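Guides > Textile Care > Storage > Folding and Boxing Patterned Cloth

Print this page | E-mail this page

Folding Patterned Cloth for Long-Term Storage

By Howard Penrose

This procedure covers flat cotton and cotton-blend cloth with woven or printed patterns: table covers, throws, wraps and yardage. It does not cover pile fabrics, beaded work or anything with metal thread. Those should be rolled.

What you need

- A clean, dry table larger than the cloth when folded in half
- Unbuffered acid-free tissue
- A lidded storage box, acid-free board or archival polypropylene
- Cotton tape for tying, if the box will be moved
- Soft pencil and card tags

Before folding

Wash or air the cloth first. Body oils and food residue that can't be seen in February will be yellow by the end of summer. Skip starch and fabric softener. Starch attracts insects, and softener leaves a film that holds dust.

Let the cloth dry completely. If it was line dried, bring it indoors and leave it spread out for 2 hours so it reaches room conditions. Check seams and hems by hand; thick edges hold moisture longest.

Test dark colors for bleeding. Press a damp white cotton swab against each dark area for 15 seconds. If color transfers, place tissue between every layer and keep the piece away from lighter cloth.

Folding

1. Lay the cloth face down and smooth it from the center outward.
2. Place a sheet of tissue over the area where the first fold will fall. Crumple a second sheet into a soft roll and set it along the fold line.
3. Fold over the roll. Do not press the crease with your hand.
4. Repeat for each fold, with a new roll each time. Keep the number of folds low -- a larger box is better than a tighter bundle.
5. Where the pattern has a border, fold just inside it. A crease through the join between two panels puts strain on the seam.
6. Finish with the face of the cloth inward if the box will be opened often.

Folded patterned cloth on a wood surface.

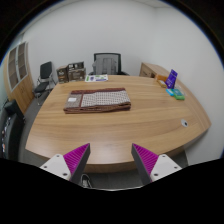
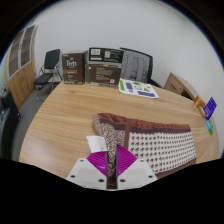
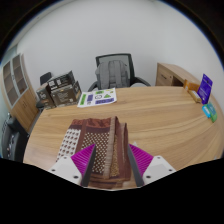 Tagging

Write the tag in pencil. Ink migrates. Record fiber content, finished size, wash date and the direction of the last fold. Tie the tag on with cotton thread through a hem, or lay it loose on top under the tissue. Do not use pins, staples or adhesive labels.

Boxing

Fill no more than two-thirds of the box. Heavy pieces go at the bottom. In a Ralley 15-inch box, four light throws are the limit; the deeper Seltel box takes more, but the lower layers flatten, so add a rigid card divider at the midpoint.

Store the box off the floor and away from outside walls. Attics and basements are unsuitable in most houses. A closet shelf in a heated room will do.

Refolding

Open the box every 9 months. Unfold each piece, let it rest flat for 10 minutes, and refold along different lines. Update the tag. Replace tissue that has gone limp or yellow -- old tissue turns acidic and will mark pale cloth.

If a crease does not relax, leave the piece flat overnight under a clean sheet. Do not iron it before putting it back.

Related guides

Rolling Large Textiles on a Tube
Choosing Tissue: Buffered or Unbuffered
Funetti Cedar Blocks: Placement and Sanding
Removing Wax from Table Linen
Reader Project: The Benítez Linen Closet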